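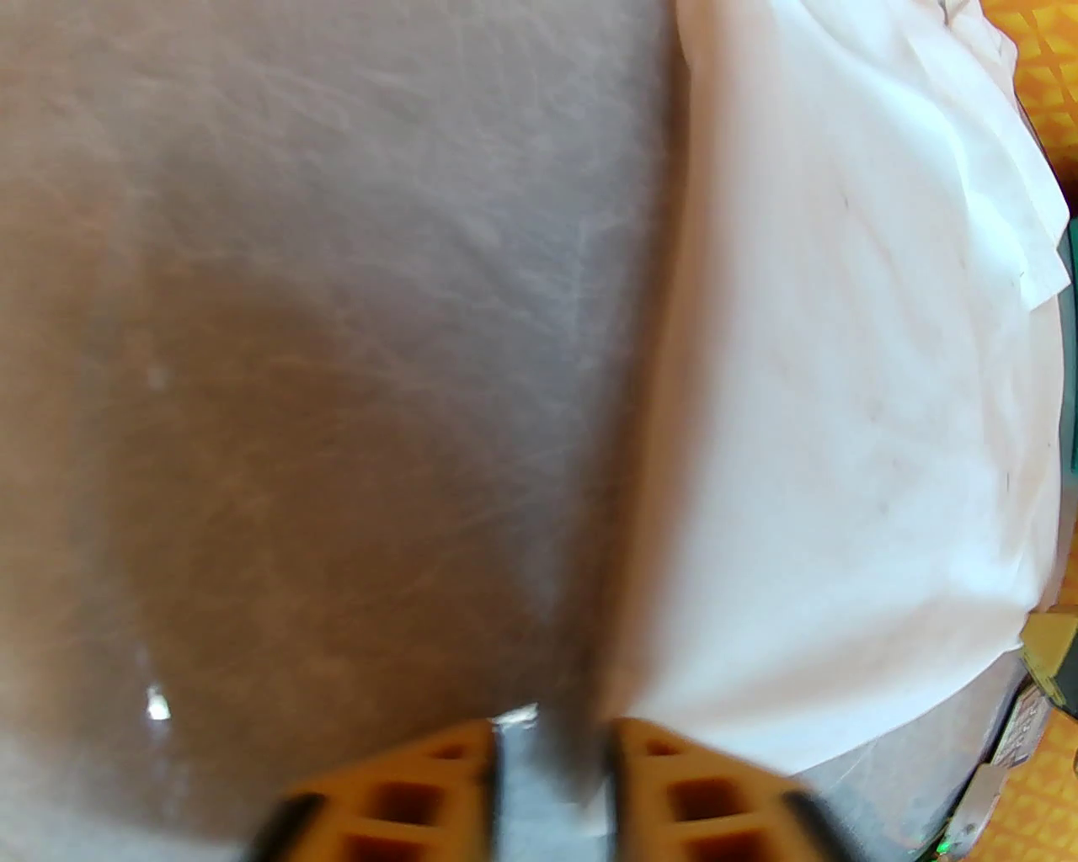
Bench diary / Grippers

February 12, 2023

Wrist camera day, mostly. I wanted to settle whether the lattice fingertips stay on for the cloth work or go back in the drawer in favor of the solid pads, and I have been putting it off because the camera mount needed redoing first. The mount is now the short bracket from the Jivulby kit. It sits closer to the fingers than the old one, so the tips are large and soft in the picture. I can live with that. The cloth at the contact point is what I need to see.

Started with the gray fabric and the thin white cloth side by side, fingers coming in right where the two meet. This is the hard case. The white one folds over itself in layers and the gray one bulges up next to it, and from the wrist the line between them runs straight down to the fingertips. With one material it is easy to tell what you are about to close on. With two, the operator has to decide which edge belongs to the pinch, and the decision gets made in the last bit of travel, when the tips are covering most of what matters.

Exposure is the weak point again. The light comes in strong on the right, the white cloth washes out, and the gray stays dim with a dark band next to the boundary. I tried locking exposure at 2,000 microseconds and lost the creases in the gray. Auto exposure keeps the creases and gives up the folds in the white. Neither setting is right. A diffuser on that side would probably do more than any setting. I wrote the same thing in August and did not buy one.

Also noted: the orange grid surface is nearly the same color as the fingertips, and both have square cells. For a person this is no trouble, the scale is so different. For the tip segmentation in Stellov it is a nuisance. The mask leaked from the fingers into the background on several passes, mainly toward the lower right. Printing the next set in blue costs nothing except the filament. Put on the list.

Grippers, then. Solid pads first, 100 closes, same approach angle, same speed. After that the lattice tips, same count. The solid pads hold a flat edge well and push a rounded one away. The lattice tips give, and wrap a little, and the pinch starts earlier in the closing stroke. On the thin cloth I scored the lattice at 59 clean pinches and stopped scoring the pads when it was plain they were well behind. I should have finished the count. A half-scored run is no use in the comparison table and I will have to do the pads over.

One complaint about the lattice: thin material can work its way into the square openings. It happened enough that I started checking the tips between runs. A skin over the inner face might fix it, at the price of some of the give. Worth one print.

The Nepia controller behaved. Closing force was steady as far as the log shows, and the log is now up to 2,638 entries with no dropped packets since the cable swap. The Josar controller is still in its box. I said I would run both on the same fingers before choosing, and I will, but with the camera question open I would be changing two things at once.

To do: diffuser. Blue tips. Pads again, all of the closes this time. Move the small stuff on the right further out -- it keeps showing up at the edge of the view, and the green light is one more bright point for the tracker to grab.

Left the short bracket on. Screws are finger tight only, remember to torque them before the next run.

Last updated: same evening, to-do list added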